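Cleaning and keeping golf clubs at home

The season in Geltivville ends in October, and each year I see people put the bag in the garage with mud still on the irons. In spring they wonder why the grips are slippery and the faces have brown spots. I do the work at the kitchen counter, in one evening, with things which are already in the house.

**Irons and wedges**

- Fill a bucket with warm water and a little dish soap. The water should cover the heads only, never the place where the shaft goes in.
- Leave the heads for a few minutes, then brush the grooves with an old toothbrush. For hard dirt use a wooden toothpick, not a knife.
- Rinse and dry at once with a towel. Water spots on a forged club become rust very quickly.

Before you start, clear a long piece of counter, so that the wet clubs can lie flat on a towel.
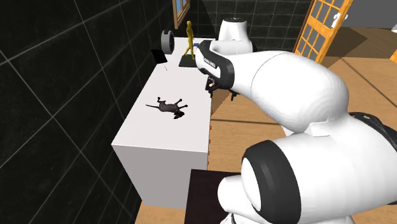 *Pale countertop with dark tile behind, and a small dark animal figure lying on its side.*

**Woods and driver**

Do not put these in the bucket. Wipe them with a damp cloth and dry them. My old driver is a Mtshali with a painted head, and the soap bath of one winter made the paint dull. I still regret it.

**Grips**

Wash the grips with a soft cloth and soapy water, rub well, then wipe the soap away. If they are still hard and shiny after this, it is time for new ones. I changed a full set last year with the Firex tape – it holds well, but you must work fast, before the solvent dries.

**Shoes**

Take out the insoles and the laces. Brush the soles when the mud is dry, it falls off much easier. Fill the shoes with newspaper and change the paper after 2 hours. Do not put them on the radiator.
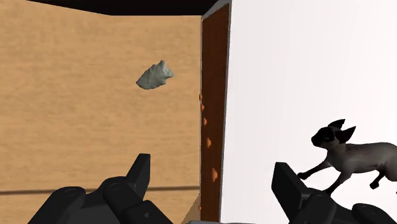
*Light tan wood on one side, bright white on the other, a dark reddish-brown panel between.*

**Where to keep the bag**

A dry closet is better than a garage. I keep mine near 60 degrees Fahrenheit all winter. Empty all the pockets, also the small one for tees, and leave the zippers open. The Skolloline rain cover I store separately, hanging, because folded it starts to smell.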